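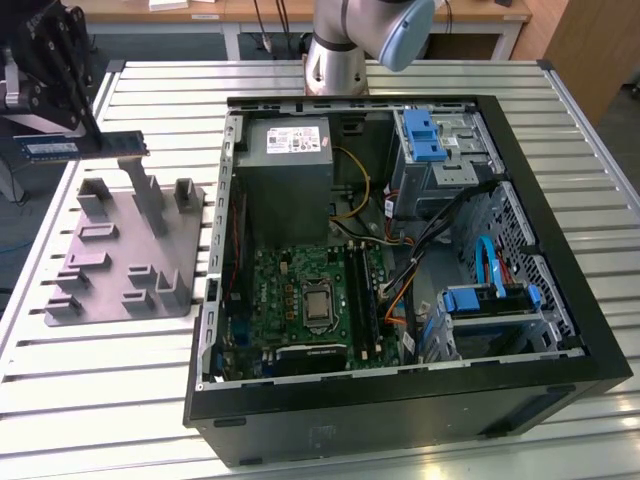
Cada cierto tiempo alguien nos ofrece la automatización de la última tarea que todavía se hacía con los dedos. Ahora le toca al ordenador de sobremesa, o mejor dicho a su desmontaje y reacondicionamiento, y el producto se llama Drosura. Lo vende Buvine como un kit completo: el brazo, la pinza, una placa impresa en 3D para ir colocando las piezas y una suscripción al programa que lo gobierna todo. La promesa comercial es que un taller pequeño puede dejar que la máquina cambie memorias mientras el técnico atiende el mostrador.

Llevo bastantes años metiendo la mano en torres de oficina y no tengo nada contra los brazos robóticos. Tengo algo contra los folletos. El de Drosura habla de 244 modelos de caja compatibles y uno se queda tranquilo hasta que lee la letra pequeña, donde «compatible» quiere decir que la caja llega ya abierta, tumbada, sin panel lateral y colocada en su sitio sobre la mesa. Es decir, que alguien ha quitado los tornillos, ha apartado los cables que estorban y ha comprobado que no queda ninguna pestaña de plástico a medio soltar. Ese alguien cobra un sueldo, y su tiempo no aparece en la comparativa.

Un módulo de memoria es una pieza agradecida. Es plano, rígido, tiene una muesca que impide ponerlo al revés y entra en una ranura recta. Si yo tuviera que vender un robot de reparación, también empezaría por ahí. Pero quien haya trabajado con equipos de segunda mano sabe que la memoria ocupa una parte ridícula de la jornada. El tiempo se va en el conector de corriente que no sale, en la pasta térmica endurecida, en el cable SATA que alguien pasó por donde no debía hace 11 años. De todo eso el folleto dice que está «en la hoja de ruta».

Queda además el asunto del tacto. Cuando empujo una memoria noto el momento en que asienta y noto también cuando algo va torcido, y aflojo. Buvine asegura que la pinza mide la fuerza y se detiene a tiempo. Puede ser. Lo que no publica es cuántas ranuras se estropearon hasta ajustar ese umbral, ni quién paga la placa base si el umbral falla en mi taller. Pregunté por escrito y me contestaron con un enlace a las condiciones generales, que remiten al seguro del cliente. 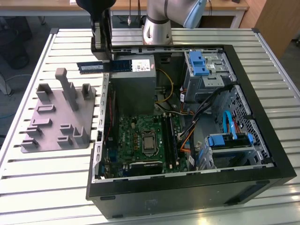
Robichaud, que tiene el kit desde noviembre, me escribió que exagero, que en su caso la máquina lleva 105 equipos seguidos sin romper una sola ranura y que el error está en compararla con un técnico bueno en una buena mañana, cuando habría que compararla con ese mismo técnico a las siete de la tarde.

Le concedo lo del cansancio, porque yo también he doblado algún pin a última hora. Pero sus equipos son todos del mismo lote, misma caja y misma placa, comprados a una sola empresa que renovaba oficinas. Con un lote así casi cualquier cosa automatizada funciona. A mi puerta llegan de uno en uno, cada cual de su padre y de su madre, y enseñar al sistema una caja nueva lleva, según el propio manual, 3 sesiones de calibración. Para cambiar dos módulos.

Valtotow, el competidor más citado, vende algo parecido sin suscripción y con menos adjetivos. Tampoco lo compraría hoy, aunque al menos su ficha dice con claridad que está pensado para series largas y que la apertura de la caja corre por cuenta del operario. Si Buvine escribiera esa misma frase en la primera página del catálogo de Drosura, yo retiraría la mitad de este artículo. La otra mitad, la de quién paga la placa base, seguiría esperando respuesta.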